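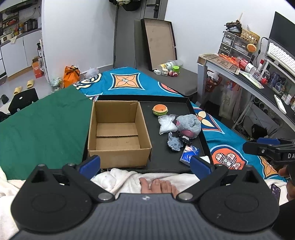 January
By Keyvan Farahani

Storing and using a dry goods share

The Karkgate buying club now supplies 126 households, and the winter share is the largest of the year: 19 pounds per household, made up of dry beans, whole wheat berries, stone-ground cornmeal and rolled oats. The beans and wheat come from the Nikzad farm. The cornmeal and oats come from the Skolota mill. None of it is treated or packed for long shelf life, and it needs different handling from the same goods bought in a supermarket.

Sorting on arrival

Open every bag the day you bring it home. Paper sacks absorb moisture from a garage floor or a car trunk, and a damp corner will spread mold through the bag. Discard anything that smells musty. Do not try to dry moldy grain in the oven and use it.

Beans from a small farm are cleaned with screens and air, so stones of the same size and weight as a bean can pass through. Spread the beans one layer deep on a light-colored baking sheet and work from left to right. Do this before storage or before cooking, but be consistent, or you will lose track of which jar has been done. Split beans and beans with wrinkled skins are fine to eat. They cook faster than the rest and are best kept for soup.

Do not wash anything before storage.

Freezing for insects

Whole grain can carry weevil eggs from the field or the mill. They are too small to see. Freeze the wheat berries and cornmeal for a week at 0°F in sealed bags with the air pressed out. Flat bags freeze through faster than full ones and stack better. When the week is over, leave the bags closed until they reach room temperature. Opening a cold bag in a warm kitchen puts condensation on the grain.

If your freezer is small, do the cornmeal first. It can stay there permanently.

Containers

Glass canning jars with two-piece lids work well for amounts up to 2 quarts. Larger amounts go in food-grade buckets with gasket lids. A bucket sold for paint or drywall compound should not be used, even when new. Used bakery buckets are acceptable if they held icing or filling; pickle buckets will flavor oats for years.

Wash used buckets with dish soap and a little baking soda, rinse, and stand them open for a full day. Check the gasket. A flattened or cracked gasket can usually be replaced for less than the price of a lid.

Label the side of the container as well as the lid. Lids get swapped. Write the contents, the month received and the grower. The grower matters for beans, as lots from different fields cook at different rates and should not be mixed in one pot.

Where to keep each item

Wheat berries: any cool, dry cupboard away from the stove and dishwasher. Whole berries keep for years. Once milled, the flour should be used within a few days or frozen.

Dry beans: same conditions, in the dark if possible. Light fades the color. Old beans are safe but take longer to soften, and very old ones may not soften at all. Use the previous year's beans before starting the new ones.

Rolled oats: a closed container at room temperature for 3 months. Freeze whatever will take longer. A smell like oil paint or crayons means the fat has turned.

Cornmeal: freezer or refrigerator only. The Skolota meal still contains the germ, and it will go rancid on a shelf in warm weather. It can be measured and used straight from the freezer in cornbread or mush. For yeast doughs, bring it to room temperature first.

Basements in the older houses on the Travis side of town are usually too damp for grain. If you have no other space, keep buckets on a shelf or on blocks, clear of the floor and outside walls, and put a cheap humidity gauge next to them. Below 60 percent is workable.

Cooking farm beans

Soak overnight in plenty of cold water with a tablespoon of salt per gallon. Salt in the soaking water does not toughen the skins; it softens them. Drain, rinse and start again with fresh water. In a warm kitchen, soak in the refrigerator.

Simmer gently with the lid ajar. Beans less than a year old are often done well before the time given on a supermarket bag, so begin testing early. Test several from different parts of the pot. Add tomatoes, vinegar or lemon only when the beans are tender, as acid stops them from softening further.

Hard water is the usual reason a pot refuses to finish. A pinch of baking soda in the soaking water helps. More than a pinch gives a soapy taste.

Red kidney beans must be soaked, drained and boiled hard in fresh water for thirty minutes before the heat is turned down. A slow cooker on its own does not get hot enough to make them safe. Boil them on the stove first, then transfer.

Cooked beans freeze well in their liquid. Leave space at the top of the container and cool them in shallow pans before freezing. A large pot left on the counter stays warm in the middle for hours.

Cooking wheat berries

Rinse, cover with several inches of water and simmer until chewy, usually just under an hour. Drain like pasta. Toasting the dry berries in a skillet first gives a stronger flavor and shortens the cooking slightly. Cooked berries keep four days in the refrigerator and can replace rice in most salads and soups.

A blade coffee grinder will crack wheat for porridge in short bursts but will not make usable flour. Let the motor rest between batches.

Splitting a share

Households that divide a share should split by weight, with a kitchen scale that has been checked against an unopened bag of sugar. Cups are unreliable for rolled oats, which settle. Divide the cornmeal last and keep it cold until then.

Returning sacks

Shake out paper sacks outdoors, fold them flat and return them dry at the next pickup. Sacks with grease marks or holes go in the compost. Buckets on loan from the club come back with their own lids.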